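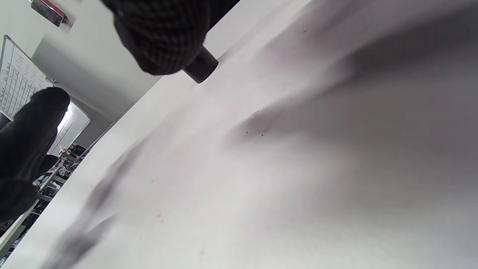

Flendcombe Love Notes Kit, for couples who freeze up when it's time to say something nice. You get 200 prompt cards, 11 blank fold-over cards, envelopes to match and a tin to keep it all in. Pick a card, finish the sentence, leave it where they'll find it. Done. Works best on a clear spot, a plain white surface is fine. Pen not included.

Prompts come in 7 sets. First dates, long distance, saying sorry, anniversaries, the boring Tuesday-type stuff, in-laws, and one called Górecki (blank verse starters, a bit moody, people either love it or skip it). Sets are color coded on the back so you can pull out the ones you dont want.

Size: fits a coat pocket, tin does not. Card stock is uncoated, takes ballpoint, pencil and most gel pens. Markers bleed.

Refills: Drandix pack, prompts only, no tin. Same size cards. Old Movex refills still fit but the colors are slightly off.

Shipping in 2 business days. Gift wrap at checkout, pick it before you pay, we can't add it after. February orders go in early please, we run out of tins evry year.

Returns OK if the seal is unbroken. Written-on cards, sorry, no.

Page updated October 9, 2025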